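Bin cell: cable loop at the wrist keeps catching

kamolrat_bench
Dec 8, 2023
Looking for opinions on cable dressing. Our picking cell is one arm over a gray metal bin on a wood tabletop. The yellow cable and the black bundle run along the arm and loop at the wrist joint. On deep picks near the far wall the bundle rubs the rim, and after 40 picks I get a gripper comms fault. Reseating the connectors clears it for a while.

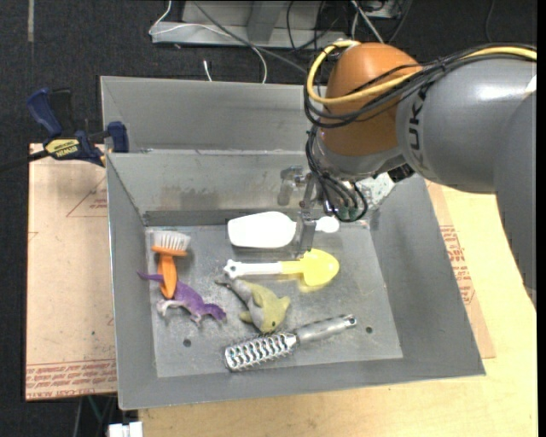
Gripper over the toy shovel, wrist cables as they are now.

Kedia86
Too much slack under that orange cover. Take the black bundle up until it stops sagging and put a hook-and-loop tie on each side of the joint. Leave the yellow one alone.

lestach
I'd disagree with taking it up. If you pull the slack out there, the last joint has nothing to turn with and you'll be buying connectors in January. Limit the wrist rotation in software first — we went down to 20 degrees past the working range and the faults stopped.

Kedia86
That hides it. The bundle will still rub.

E. Duangkaew
Check the strain relief before either of those. The thin cables hang in loops down to the small greenish connectors, and I'd want them tied off above the plugs. Ours on the Clulent cell had 2 cracked crimps and looked fine from outside.

Also, how often do you check the clamp on the left? If the bin creeps, your rim clearance changes.

kamolrat_bench
Clamp gets checked at every shift start. I haven't opened the plugs. Will do that tonight, then try the ties with some slack left in.

lestach
Jog the wrist to both limits by hand before you run it.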